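September, late, the kettle's on

Laundry day got away from me again. I had this whole plan where I'd do the darks before breakfast and the lights after, and be finished by lunch, and then Edgars called about the bookshelf and I stood in the hallway talking for so long that the first load sat in the washer until I'd forgotten I had one. So everything got pushed back, and here I am with a chair full of shirts and a cup of tea, writing instead of folding.

The bookshelf, for the record: he wants it after all. He's coming to get it once he can borrow the van, which could mean tomorrow or could mean Christmas. I said fine. It's only holding the iron and the paint cans anyway.

I did finally sort out the sock situation, though! I've been meaning to since we moved in. I dumped the whole drawer on the bed and matched what I could, and the leftovers went in a shoebox, where they can stay one more month and then they're dust rags. Found the green hiking sock I accused Ilango of stealing last winter. It was inside a pillowcase. I texted him an apology and he sent back a thumbs up, so I think we're good, or he's forgotten the entire thing (likely).

Then I stripped the bed, which I hate doing alone. The fitted sheet is the stretchy one from the Abugri outlet and it comes off like it's fighting for its life. Wash it with anything else and you get everything back wadded up in one corner of it, still soaking – towels, tee shirts, the lot. So it went in by itself on the long cycle and I cleaned the bathroom sink while it ran. I also wiped down the top of the washer, which had a ring of dried detergent on it that I'm pretty sure was there when we got the place.

Oduor came up from downstairs to ask if I had any clothespins. I had 9, and gave him 8, and kept one for the bag of rice. He stayed for a while and told me about his mother's trip and how she packed three coats for a place where it was too hot to wear a sleeve. She mailed one of them home, and the postage was more than the coat! I'd like to meet this woman. He also said his washer leaves fuzz on everything and did I have that problem, and I said yes, every single week, and we both felt better about it. His theory is the filter. Mine is the fleece blanket, and I'm sticking with it, although I did clean the filter after he left and it was disgusting, like something you'd pull out of a pond. I won't be telling him.

So then the delicates. I used to just throw them in and hope, and that's how I lost the good gray tank top and two bra straps (one of them wrapped itself so tightly around a hoodie string that I had to use scissors). Now they go in the mesh bag with the zipper, and I've gotten kind of devoted to it. I even shake it out over the table now instead of stuffing it back on the shelf in a ball, mostly so I can see if there's a stray sock hiding in the corner. I told Valdis about it, who has been asking me what to get for her sweaters and who would not believe me that a bag is all you need.

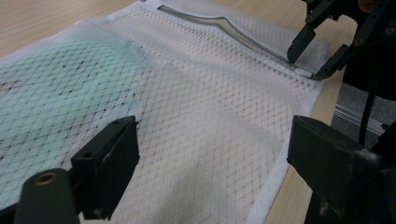
The famous laundry bag, on the table, a bit rumpled.

She wrote back that it looked like something you'd keep onions in. Well, maybe. She's still shrinking sweaters and I'm not, so I know whose advice I'd take. I told her to get the kind with fine netting and a proper border around it, and to zip it all the way shut, and she said she'd think about it, meaning no.

Still to do: the towels, the kitchen curtains (they smell like frying and have since the onion rings), and the blue rug if I can get up the nerve. Gediminas says rugs can go in the big machine at the laundromat and they come out fine. He also said that about his suede shoes, so I'm going to ask somebody else.

The sheet is done now, I can hear it beeping. I'll hang it over the door tonight and put the old flannel one on the bed, the one with the hole by the foot that my toe always finds. Need to buy detergent. And clothespins.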